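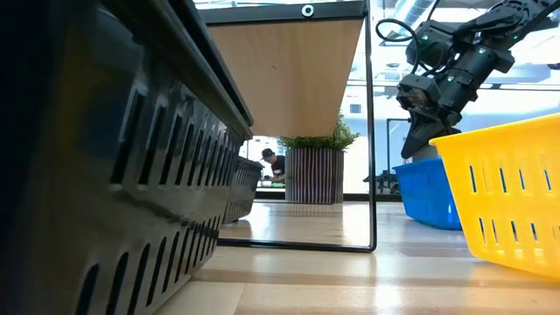
Crate returns move to the Pollock Street door

Starting in February, members of the Irkier produce share should bring empty crates to the Pollock Street door instead of the front counter. The front counter gets crowded at pickup time, and stacks of crates have been blocking the line.

We own 200 crates. At the last check, 77 of them were out with members, and more than 30 had been gone since the fall. If you have one in the garage or the trunk of your car, please bring it back even if you are skipping a week. There is no late fee.

Please shake out leaves and dirt before you return a crate. A quick rinse with the garden hose is enough. Do not use bleach. Black slotted crates can be stacked with each other, but please keep the older solid bins in their own pile. Cracked crates should still come back, as Fireck takes them for recycling.

The side door is open until 11 in the morning on pickup days. After that, ring the bell and wait a minute.

The first boxes of the month will have carrots, storage onions, cabbage and winter squash. Eggs are short again, so half dozens only. Members who ordered Wondus apples will find them bagged separately on the shelf by the scale, with the order number on the tag.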